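Search this journal Enter keywords Go
March 15, 2022 by Tiziana Costa
5 min read

3. Rooms that get a list

I went into Lavcombe expecting the street chapters to do most of the work, and I was wrong. The novel has 59 chapters, and I marked 20 of them as indoor chapters – kitchens, waiting rooms, the back of the tailor's shop. Those are the ones I kept rereading on the train. My copy is the June reprint, so page numbers won't match the older one that Ermanno Fontana uses.

What I like is how the narrator walks into a room and looks up first. She gives us the ceiling, then the walls, and only then whoever is waiting to talk to her. Brunello Longo reads this as shyness, and I half agree, but I think it's also plain nosiness (she wants to know how the place is held together!). Try her habit on a room of our own time. Figure 1 would give her white walls, a white ceiling crossed by exposed beams and pipes, and rectangular lights, and I'm pretty sure she'd spend a whole sentence on the pipes before she let anybody speak. In chapter 66 of the sequel, Palumbo, she does much the same with a boiler room, only faster, and the commas start dropping out.

Figure 1
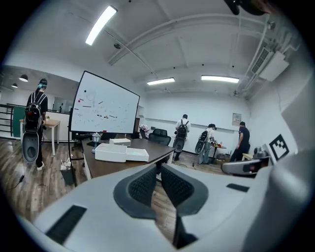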